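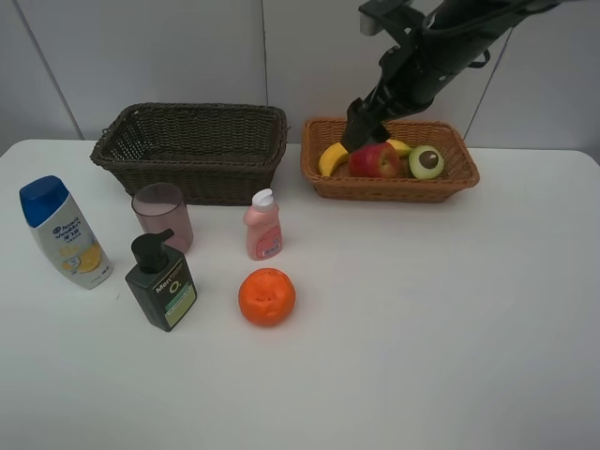 I run the packing side of a small mixed-goods warehouse (Wadley, Grasanberg site) and we are going from hand sorting to arms on the tote line. Sorting is two baskets per station, groceries in one, toiletries in the other, and the staff have done it by feel for years. On the trial table the arm is poised over a banana, an apple and half an avocado in the light basket, while the dark one is still empty and the shampoo and pump bottles are standing on the white top along with a cup and an orange. All items are mixed on purpose, same as a returns tote.

Current staffing is 16 packers over 2 shifts. Management wants 3 stations converted by December. Throughput is the vendor's problem. Mine is the job descriptions. What do packers do at a converted station, and how do you grade the work? At present everyone is on one pay grade and HR wants to leave it that way. Has anyone been through this and kept their people?

Asked Nov 24, 2025
Tags: sorting, manipulators, staffing, job grading

3 answers

Answer 1 (accepted)

We converted at Haberkorn two years ago. The packer's job splits into three parts and they should be written down separately.

Loading: presenting items so the arm can reach them. Low skill, repetitive, worse than the old job. Do not leave one person on it for a full shift. We rotate every 2 hours.

Exceptions: clearing drops, double picks and anything the arm refuses. Tall bottles with pump tops were our main source, then clear plastic. Whoever does this has to know the stop and restart procedure, and has to be signed off on it by name. Grade this higher. If you keep a single grade, the people who learn it will notice within a month and stop volunteering.

Checking: looking into the finished basket before it moves. We dropped this step at go-live and put it back after 19 days, when customer complaints caught up with us.

Also settle who is allowed to stop the arm. Our answer is everyone, including temps, and a stop is never counted against a person's rate. Individual pick rates should go away at converted stations anyway. The arm sets the pace, so the number says nothing about the packer.

Rainer Seidel

Comment: Agree on pick rates. Ours stayed in the bonus formula by oversight and it took until the next pay review to get them out.

Comment: Did rotation need a change to the contract?
Reply: No. Shift rules only. Check yours.

Answer 2

Depends on the gripper. What fingers are you using? Fruit is easy if it's firm. Ours bruised pears.

Comment: Question is about job grading.

Answer 3

Adding to Rainer's answer from the Ustton plant. Watch the walking distance. Our packers used to stand at one table and talk to the person opposite. After conversion one operator covered several stations and spent the shift on foot, alone for most of it. Two good people left over that and neither mentioned the robots in the exit interview. We moved the stations closer together and put a shared exceptions bench between them. It cost some floor space. Get the layout drawing before the vendor bolts anything down, and let the packers mark it up.

For training, do it on the actual table with your own mixed goods. The slide course we bought covered fault codes and very little else.

Hamidreza Taheri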